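Door and Hardware Cleaner, part-time
Pandico Property Care, Helodville
Posted March 9, 2024

You have opened a door today. You probably did not look at it. We would like to hire someone who does.

Pandico looks after rented apartments and small offices on the east side of Helodville, and we need one more person on the woodwork crew. Doors, mostly. Also door edges, handles, and the paper people stick to doors and then forget until the next tenant moves in.
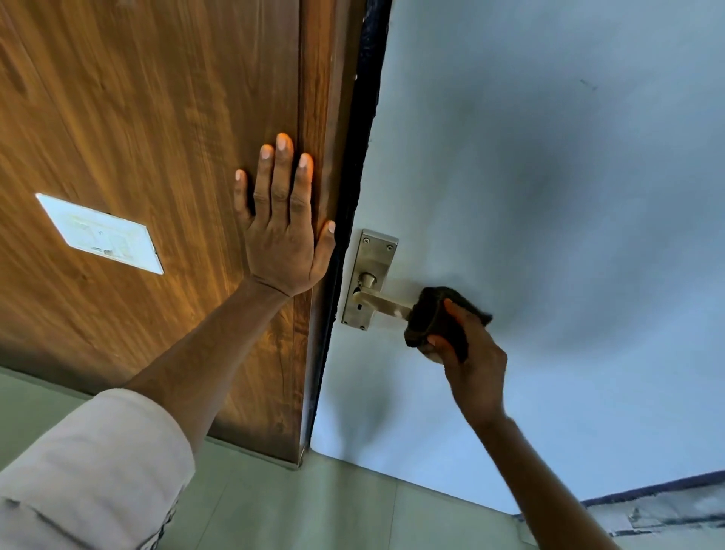
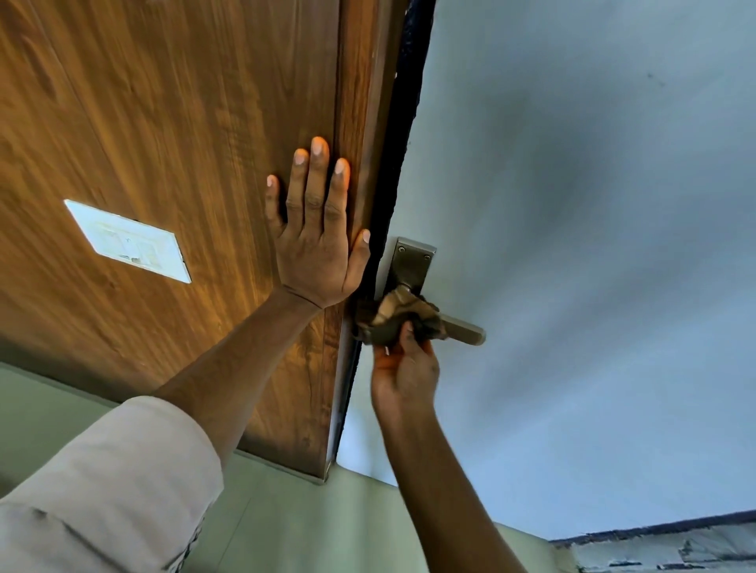
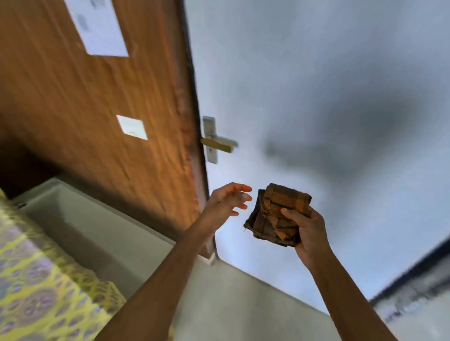 Wood-grain doors at one of our addresses.

The floors crew gets the big machines and the compliments. The woodwork crew gets a bucket, a stack of cloths and a step stool. If you need applause, apply for floors. They are hiring in June.

What you would do in a shift:

Wipe down both faces of every door on your list, with the grain, top to bottom. The top counts. We check it with a finger.
Clean the edges and go gently along any door seal. Old ones shed like a cat.
Clean levers and backplates without leaving polish in the keyhole.
Take down expired notices and get the glue off. If a sheet is signed and dated by the building office, leave it up, however ugly.
Write down loose handles, lifting veneer and latches that won't catch. Please don't fix them. The last person who fixed one locked himself in a supply closet at the Eynon building until lunch.

Hours and pay

Three shifts a week, 28 doors to a shift on average, $19.50 an hour to start. Shifts begin at 8:30 a.m. and end when the list does, normally by 1 p.m. You are paid until 1 either way, so there is no prize for racing. Travel between buildings is on the clock. Cloths, gloves and cleaner are supplied. The cleaner is Wutent, it smells like a lemon that has been through something, and you get used to it in a week.

Who we're after

Someone who can reach overhead for a good part of the morning and lift 30 pounds now and then. Experience is nice but we'll train you over your first two shifts, paid. You should be comfortable knocking, waiting, and being told by a tenant that the door was fine already. A driver's license helps. A bus pass works for all but one of the buildings.

Long sleeves are fine, rings are not. They scratch.

To apply

Send a few lines to Eirlys Harries at the Pandico office, 32 Mill Street, or drop them through the slot. Tell us which mornings you can work and the last thing you cleaned properly without being asked. No résumé needed. Interviews take fifteen minutes and are held standing up, next to a door. Bring your own opinion of it.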